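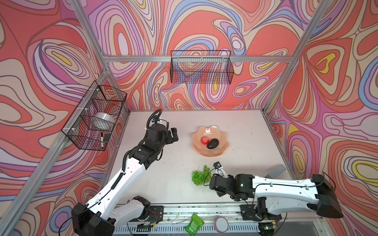 Two arms at the off-white tabletop, with swirly walls all round.

Walking and tasting: our new spring route at Lusilham

We have been wanting to put a cider walk in this newsletter for ages, and now there is one! Shazia Mughal has spent most of the winter going up and down the lanes behind Lusilham with a map and a very patient dog, and the route she has settled on is a beauty. It starts at the old ford at ten in the morning, climbs gently through the orchards and comes back along the river in time for tea.

The first stop is Minhas, a family farm with 319 apple trees, a few of them so old that the family can't put a name to the variety. Khurram Ghumman looks after the pressing there and will take you through the barn, the barrels and (if you ask) his notebook of failed batches, which is the best part of the visit. You taste a dry cider, a medium one and a perry that goes wonderfully with hard cheese.

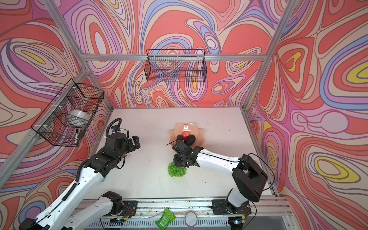 After the farm the path gets steeper for a bit. It's 3,032 steps from the farm gate to the top by Shazia's counter, so good shoes please, and bring a layer because the wind comes straight across the valley up there. On a clear day the view goes on for miles - take your time over it, the group always waits.

Lunch is at Edetti, just below the ridge. Esmaeil Bagheri cooks for walkers at one long table and changes the menu with whatever the gardens are giving him. Last time we had flatbreads hot from the oven, broad beans with dill, a lamb stew that had been going since dawn and a rhubarb tart we are still talking about. There is always a full vegetarian lunch too, just say so when you book.
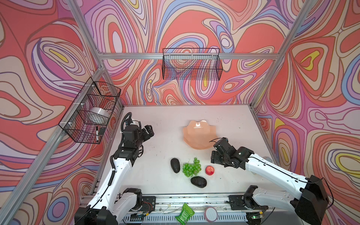

Left and right arms reaching in towards the middle of the white table.

The way home is nearly all downhill, past the mill and through the bluebell wood, which should be at its best in late April. Bergþóra Egilsson leads this stretch and knows every bird in it by ear. She'll also point out the boundary stone dated 1,468 paces from the church door, or so the carving claims. Roland Fairclough has tried it twice and got a different answer each time!

Places are kept to a small group so that everyone fits round Esmaeil's table. The price covers the guides, both tastings and lunch. Dogs are welcome on leads, though they'll have to stay in the yard at Minhas during pressing.

To book, ring the Lernow office any morning or drop in and ask for Roland. If you came on the autumn walk, you get first pick of dates until the end of February.

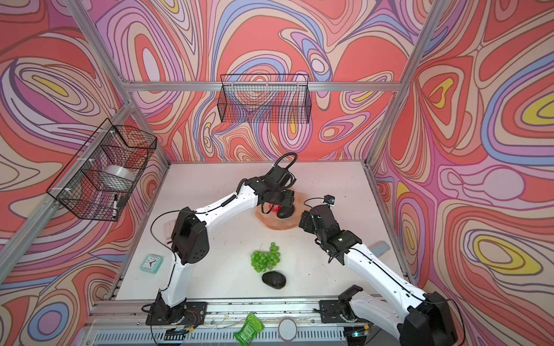 Coral swirls, yellow ovals and a pair of wire-mesh baskets on the walls.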